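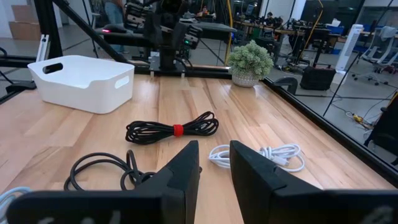 What is Plerker, and when can I get my hands on it?

It's a home inventory app for people who have no idea what's in their garage, and you can download it starting May 2, 2018, for phones and tablets.

I'm Dorota Chmielewska, founder of Zastow, and my PR person asked me to keep this release short and serious. I'll try! Plerker started in February, when a pipe burst over my storage unit and the insurance form wanted a list of everything I'd lost. I had nothing. I sat on the floor with a pencil and got as far as "blender, maybe two blenders" before I gave up and called my sister, who remembered more of my stuff than I did.

So we built the thing I needed that day. You put your belongings in a bin or a box or a drawer, give it a name, and type or say what went in. Later you search for "camping stove" and Plerker tells you it's in the bin under the stairs. It also makes a plain list you can print or email, sorted by room, with what you paid if you remember (I never do, so you can leave that blank and it won't nag you).

We tested it with 311 households in and near Longo over the spring. Between them they sent us 903 comments, and I read every one, including the long one about Christmas lights. The biggest change that came out of it was the "lent out" button, so you can mark that the drill is at your neighbor's place. We also made the text bigger. Twice. 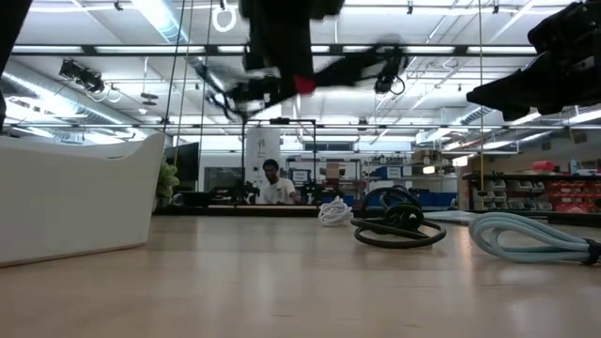
Trellus, one of our earliest testers, wrote that the search was great but that typing in a whole kitchen took up most of an evening, and could we please let people copy a list from one box to another. We could, and it's in the version going out now. Photos of receipts are coming in the next update, along with shared lists for roommates.

Plerker is free for up to 100 items. After that it's $6 a year for as many as you like, and one account covers everybody under your roof. Your lists stay on your own device unless you choose to back them up, and there are no ads anywhere in it.

If you write about apps, moving, insurance or just general household mess, I'd love to talk, and I can set you up with a full account for your review. Ask for Dorota at the Zastow office. I pick up my own phone most mornings.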